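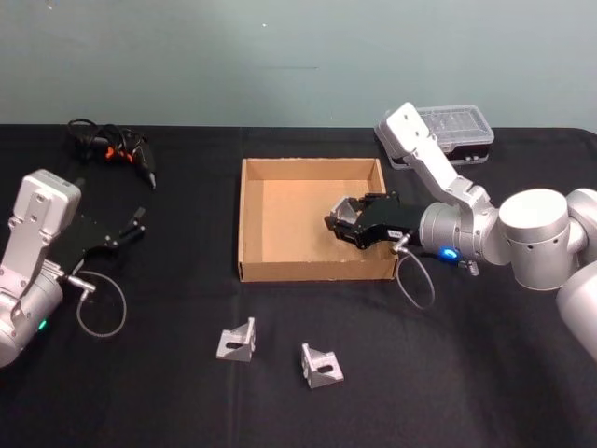 Tisch mit schwarzem Tuch

12. Juli 2018

Mein Konto bei Cletivico ist seit gestern geschlossen. Angemeldet hatte ich mich im März, wegen des Willkommensbonus: 200 Euro einzahlen, 200 Euro dazu. Die Bedingungen habe ich damals überflogen. Dass man den Bonus mehrfach umsetzen muss, bevor man auszahlen darf, wusste ich. Dass Blackjack dabei nur zu einem kleinen Teil zählt, stand weiter unten.

Gespielt habe ich fast nur Blackjack und ein bisschen Nakpan, das ist ein Automat mit neun Linien. Nach zwei Wochen war der Bonus weg und von meinem eigenen Geld waren noch 92 Euro übrig. Die wollte ich mir auszahlen lassen.

Dafür wollte Cletivico eine Kopie vom Ausweis und eine Rechnung mit meiner Adresse. Die Stromrechnung wurde abgelehnt, weil sie zu alt war. Die nächste ging durch, dann war der Ausweis angeblich unscharf. Also noch einmal eingescannt und hochgeladen. Der Kundendienst hat jedes Mal freundlich geantwortet, meistens mit demselben Textbaustein. Am Ende kam das Geld, über Druvance, abzüglich einer Gebühr von 2 Euro.

Betrug war das nicht, es stand ja alles in den Bedingungen. Mich stört, dass man in einer Minute einzahlen kann und fürs Auszahlen Wochen braucht. Die Unterlagen könnten sie auch gleich bei der Anmeldung verlangen.

Bei Aso habe ich noch ein kleines Guthaben. Dort musste ich den Ausweis vor der ersten Einzahlung schicken – lästig, aber danach war Ruhe. Einen Bonus habe ich dort keinen genommen und werde das auch so lassen. Mein Einzahlungslimit habe ich außerdem heruntergesetzt, das geht im Profil unter Einstellungen und gilt sofort. Heraufsetzen dauert länger.

Zu den Pokerabenden schreibe ich nächstes Mal wieder etwas, die Abrechnung vom Frühjahr fehlt noch.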